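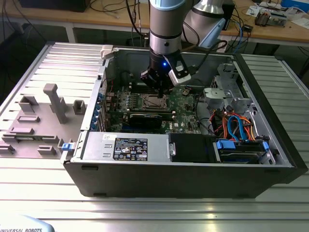

The arm over our tower, Limbridge robotics club

Can students really get an arm to seat memory?

Our adviser wants this for the November show. I have doubts. We get a good pickup and then the module goes in crooked. Is 300 mm/s too fast?

Zawadi Simiyu

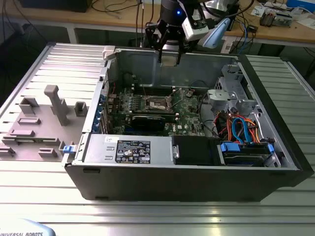

Same thing happens with the CPU, by the way, and I don't trust our taught points either.

2 answers

Leonie Plattner
Way too fast. Try 16 near the slot. I don't buy that speed is your whole problem, though. Your case is lying on bare slats, so one bump and every point is off. Clamp it.

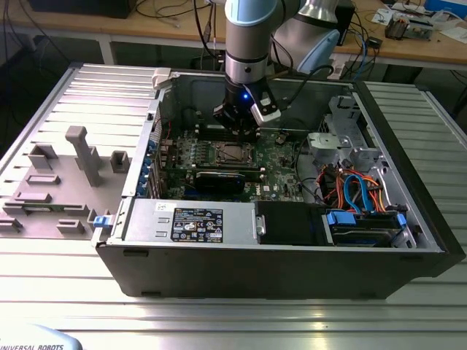
Camera alignment gets oversold. Ours found the slots fine on a bench and lost them in the case. Your camera sits on the right of the gripper, so check its offset after any knock.

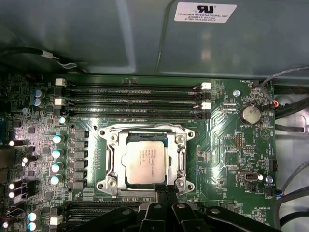
Kilian Imhof
just do it by hand lol. 50 tries and we got nowhere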